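Visit to the Plullport depot, July

The Bratcombe Trust funds habitat work along the estuary and pays for it mainly from gifts and legacies. Supporters were invited to see the Plullport depot, which opened at 10 am.

The tour took in the seed store, the tool room and the grants office. Seed is kept in 17 labelled drawers at a steady 4 degrees. The Kosska reedbed grant runs for three years and is paid in stages - each stage is released once the site survey has been filed. The Brunner meadow grant is smaller and has no match funding.

Gift declarations were covered last. Forms are held on site for five years, then moved to the main archive.
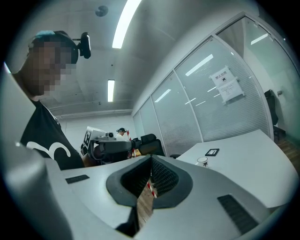

Light grey hand-held gripper with dark ridged pads, Plullport.

Parking is limited. The bus stop is 3 minutes from the gate.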